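## Tuda returns to streaming with all 100 episodes

The animated adventure series Tuda is coming back in March, when Vundix adds the complete run to its catalogue in Canada. All 100 episodes will go up at once, in the original broadcast order, with both the English dub and the original soundtrack.

The show has been hard to watch legally for years. The first two seasons were sold on disc and then dropped, and the rest were never released for home viewing outside Europe. Fans have mostly been passing around old television recordings, many of them missing the opening song or the last minute of the credits.

An online petition asking for the full series gathered 1,705 names before Vundix confirmed the deal on Wednesday.
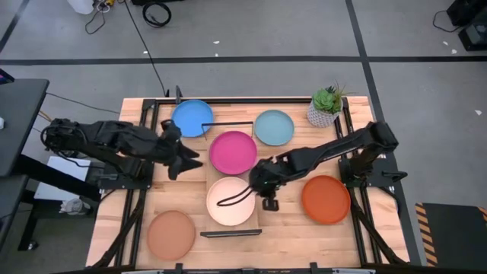

Nataša Dervishi wrote under the announcement that she had signed it twice by mistake and would have signed a third time if it meant seeing the harbour episodes again. She said those were the ones her brother taped over with hockey, and she has never found out who was steering the second boat.

Tuda follows a girl named Mirel and her travelling companion, a short-tempered heron, as they walk from village to village looking for the town of Varnarano. Most episodes stand alone. A longer story about the heron's missing flock runs underneath and comes to the front in season five. The studio behind it, Stojanovska, made the show over seven seasons with a small staff and hand-painted backgrounds, and those backgrounds are a large part of why people still talk about it.

Borislav Omerović, who directed most of the early seasons, oversaw the new transfers. He said the team went back to the film elements wherever they survived. Season three had to be taken from broadcast tape, and viewers will notice a softer picture there. The colours have been matched to the painted originals, so the sky in the marsh episodes is greener than it looked on television.
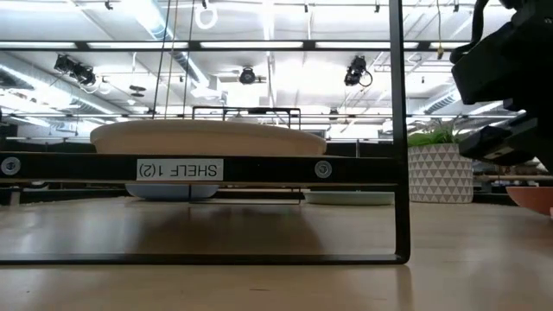
A few long-standing errors have been fixed as well. The best known is in episode 31, "The Toll Bridge", where one shot was printed the wrong way around and the heron's scar jumps to the other side of its face. The signpost behind it gives the mistake away, because the lettering runs backwards like the SHELF 1(2) label in the picture here. The corrected shot will be the default. Vundix says the version that aired will be kept as an extra for people who grew up with it.

The English dub is the one recorded for the first broadcast, with one exception. The audio for four episodes was lost, and those have been voiced again. Vasilis Kneževič returns as the heron for all of them. Mirel is played by a new actor whose name has not been released. 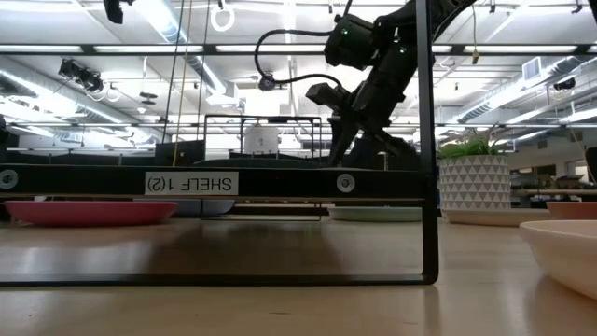 The replaced episodes are all from season six, including "Salt Road" and the first half of the two-part winter story. The second half still has its old audio, so Mirel's voice will change between the parts. Omerović said they had considered redoing both halves and decided to leave the surviving recording alone.

Not everyone is pleased with the plan to release everything on the same day. Cor Van Hecke, writing on a fan message board, said he would have liked one season a week – it would give new viewers time to catch up and older ones time to argue about it. Others on the board are already organizing a group rewatch at two episodes a night, starting with the pilot.
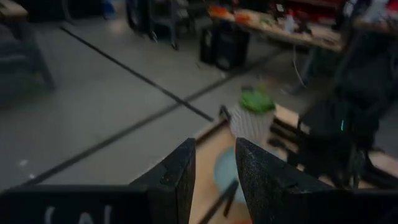 The music has been treated separately. Composer Přemysl Tichý supplied his own reels for the opening song and for most of the walking themes, which now play in stereo for the first time. A soundtrack album is planned, but there is no date or track list yet.

There is also no word on a disc release. Vundix holds streaming rights only, and Stojanovska said talks with a distributor are continuing.

Tuda will be included in the regular Vundix subscription. The pilot will be free to watch without an account for the first month.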